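Filed under: Course materials > Privacy, Law and Society

Week 7 notes: Who watches the watchers? Oversight of surveillance powers

Welcome back, everyone. This is my favourite week of the unit, so please forgive the length of these notes! Last week we looked at what agencies can collect. Now we get to the part I think is far more interesting, the machinery that is meant to keep them honest, and how well it copes once the powers it was built for have doubled in size.

1. Authorisation before the fact

Most democracies want somebody outside the agency to say yes before the most intrusive powers are used. That might be a judge, a minister, a tribunal member, or two of them in sequence (the so-called double lock). The thing to look at is how much the approver gets to see. A judge who reads a two-page summary is doing a very different job from one who can call for the whole file and question the officer.

Our running case study is Warnstead, the imaginary jurisdiction in your problem booklet. In its first reporting year the Warnstead police made 2,256 applications for phone location records, and 30 were refused. Before you decide whether that's alarming, ask what happened to the ones that were sent back for more detail and quietly resubmitted. Are they counted once or twice? Were weak requests weeded out by a supervisor before they ever reached the tribunal? A low refusal rate is consistent with careful police work and it's also consistent with a rubber stamp, and the number alone can't tell you which. I love this problem and it makes a terrific essay topic.

2. Review after the fact

Inspectors and ombudsmen arrive later and sample the records. Good ones turn up unannounced, have their own technical staff and can publish without asking the agency's permission. In our case study the inspector pulled 253 files and found missing paperwork in a good many of them. Note the wording: missing paperwork. Is that a clerical slip or an unlawful search? The statute you're reading should answer that, and you'd be amazed how often it doesn't.

3. Parliament

Committees hold hearings, and hearings matter, but members often can't discuss what they've been told with their own staff. Octavio Escobar's guest lecture in November is all about this, and he's a wonderful speaker, so do come with questions. He'll be using the Rugemalira reading, which is short and very readable.

4. The private side

Plenty of the data never passes through a warrant at all, because it can be bought. The booklet has two firms for you to play with: Pomis, which sells advertising profiles, and Movivar, which runs a parking app. Work out for each one what it holds, who could buy it, and whether any body from sections 1 to 3 would ever hear about the sale. (Hint: start with the definition of "collect" in the Act. Then read it again.) 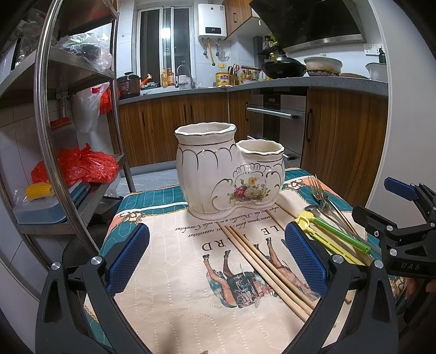 White and gold double utensil holder on a quilted tablecloth.

5. For the tutorial

Bring half a page on one of these:

- Should people be told after the fact that their records were accessed? When, and by whom?
- Draft the table of statistics you'd want in Warnstead's annual report. Be greedy! Ask for everything, then mark the columns an agency could fairly object to.
- Does a warrant requirement mean much if the same data is for sale?

Rough work is completely fine, I'd much rather see a half-formed idea than a polished summary of the textbook. If you're stuck on question 2, skim the headings in any real ombudsman's report and notice which ones have no numbers under them.

Reading for next week is the chapter on encryption, sections 2 and 3 only. Skip the maths appendix unless you enjoy that sort of thing.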